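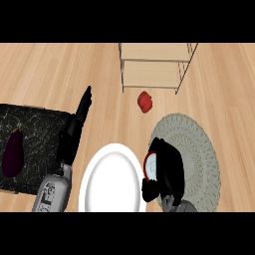
Red pepper (or tomato, the jury's out) on a wood floor, rendered.

Plulo: what we grew, cooked and threw out

Hi! Plulo is a plain text record of my kitchen garden in Nedivdale and everything that came out of it. I started it as a note on my phone, then it became a spreadsheet, then the spreadsheet got so slow I split it up, and now it lives in this folder. If you garden, or cook from a garden, or just like poking at other people's tables, help yourself.

What's in the folder

harvest.csv is the big one, 1346 rows. One row is one picking: the crop, the bed it came from, the weight in grams and whatever I felt like typing in the notes column (a lot of it is complaining about slugs).

meals.csv has what we cooked and which pickings went into it. I was good about this until October and then pretty bad, so please don't read anything into us apparently living on toast after that.

waste.csv is the stuff that went in the compost, with a reason code. "soft" means it got forgotten in the fridge. "bugs" is bugs. "meh" means it was fine and no one wanted it, and yes, most of those rows are zucchini.

beds.txt is a little map in letters and dashes. Bed C got moved halfway through the season, so there's a C and a C2. Same soil, new spot closer to the fence.

How I weighed things

Everything went on the same kitchen scale, a Coman, after a quick shake to get the dirt off. Leafy stuff got weighed before washing. Root vegetables got weighed after I cut the tops off, except for the first few beet rows where I left them on (look for "tops" in the notes). The scale jumps around under 40 grams, so single chilies and little handfuls of herbs are pretty much guesses. I put a g? in the unit column for those.

Peppers get a row per color. A green pepper and a red pepper off the same plant are two rows, even on the same day, and I wish I'd done tomatoes that way too! I didn't, so tomatoes are all lumped together, ripe or not.

Things that will trip you up

Crop names are whatever we call them in the house. "Long beans" are ordinary pole beans. "The Zillside one" is a tomato I grew from seeds I got at the Zillside swap in an envelope with no name on it, and if you recognize it from my notes (ribbed, thin skin, splits if you look at it wrong) I'd love to hear from you.

Blank weight means I forgot. Zero means I picked it and ate it standing in the bed, mostly peas.

There are 45 rows from Bautista Figueroa's plot next door, marked BF in the bed column. We swapped a lot and I wanted his squash in the meals file. He's fine with it being here, but drop those rows if you're adding up what my beds made.

Using it

The files open in any spreadsheet program. Commas separate the columns and there's a header line at the top of each. If yours chokes on the notes column, it's the quote marks, so set the text delimiter to double quotes and try again.

Do whatever you want with the data. A mention of Plulo is nice but I won't chase you for it. If you find a mistake, send me the row number and what you think it should say. One I already know about: row 1000 has a lettuce that weighs more than my dog. I've lost the slip of paper, so it stays until I can work out where the decimal point goes.

Still to do: frost dates, garlic, and a proper list of which seeds I saved.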